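Prydderch is a residential cooking school in Setden. We teach adults to cook for a household, and most of the people who come to us have never taken a class of any kind since leaving school. Courses last one day, one weekend or five weekday evenings.

## How we started

The school opened in May in the old grain office on Reltel Street, with one stove and a borrowed table. The first course was bread. Six people signed up and four came back for the second one. We added soups and stews that fall, and a course on cooking for one person the following spring, after several students asked for it.

We moved to the present building when the Reltel Street lease ended. It has 2,516 square feet on the ground floor, with two teaching kitchens, a pantry and a dining room. The bedrooms are upstairs. To date 3,522 people have finished a course with us.

## What we teach

The main program is called Plain Cooking. It covers 42 dishes, and a student who takes all of the weekends in order will cook every one of them at least twice. We start with eggs, rice, beans and potatoes. Roasts and pies come later. The full list is on the Courses page.

We also run shorter courses:

- Bread and rolls (one day)
- Cooking for one (weekend)
- Canning and pickling (weekend, summer and fall only)
- Knife skills (one evening)
- Cooking on a small budget (five evenings)

We don't teach restaurant cooking or cake decorating. The Grurkberg adult center, two towns over, has a good cake course and we are happy to send people there.

Recipes are printed on single sheets and given out at the start of each class. Amounts are in cups and ounces. Please bring a folder.

## Meals and the working day

A weekend day starts at 8:30 with coffee and a talk through the menu. Cooking runs until noon. Everyone eats lunch together in the dining room, students and teachers at the same table, and whatever was made that morning is what is served. The afternoon session ends at 4:30.

Cleaning up is part of every class. We teach it in the order we do it ourselves: glasses, plates, then pots. Knives are washed one at a time and never left in the water.
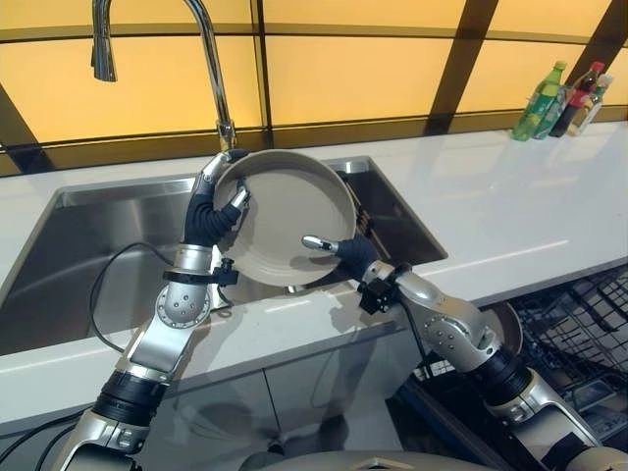
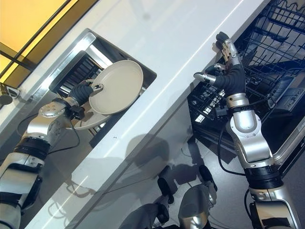 ## Staying with us

There are five double rooms and two singles. Bedding and towels are included in the weekend price, along with breakfast on both days. The stairs are steep, and we have no elevator. Students who would have trouble with them can stay at the inn across the road at the same rate, as long as we know when you book.

## Fees and discounts

A weekend course with a room is $322. Without a room it is less, and the day rate is listed with each course. Setden residents get a discount on all evening classes. A deposit holds your place, and we return it in full if you cancel two weeks ahead.

## Getting in touch

The office is open weekdays from 9 to 3. Email is answered the same day in most weeks, slower during canning season. Tell us about allergies when you book so we can change the menu in time.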